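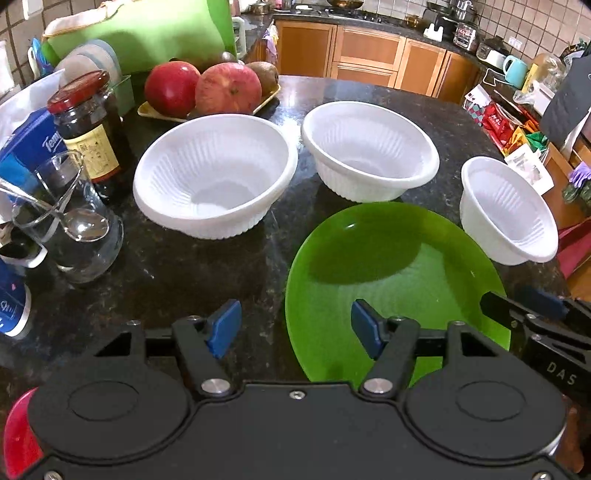

Forum > Learning Tools > Software for Hebrew and Aramaic

Skuludus grammar course - worth $99?

kolmus38
Has anyone here used the Skuludus course for Biblical Hebrew? The sales page says you'll be reading Ruth without a dictionary after 30 lessons. I've heard that kind of promise before. I know the alphabet and maybe the first half of a beginner's textbook, and that's it.

backrow_reader
I finished it. You won't be reading Ruth without a dictionary. You'll be able to parse most of the verbs if they behave, and the weak verbs get one lesson, number 15, which is far too short. The audio is decent.

Rudmont_Rick
Disagree on the weak verbs. They come back in the drills all through the second half. Did you do the drills?

backrow_reader
I did the drills. Seeing a form again with no explanation is guessing until the green check comes up. I could pass every one and still not tell you where the missing letter went.
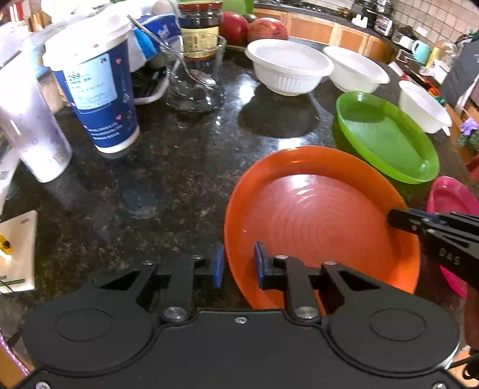
And the vocabulary lists are sorted by the alphabet, so you learn a pile of words you won't meet for months. Jaramillo sorts by how often a word shows up and costs less.

tzere_and_segol
Jaramillo has its own trouble - no vowels after the first unit. Fine if you have a teacher, rough if you don't. I'd look at Buna's printed reader before paying for either one.

kolmus38
Is the Buna reader pointed all the way through?

tzere_and_segol
Mine is. Mine's an old printing, so check.

Rudmont_Rick
A book can't correct your answers. Skuludus had a sale last November, I'd wait for that.

kolmus38
I emailed them to ask for a sample of lesson 15. If they won't send one I'm getting the reader.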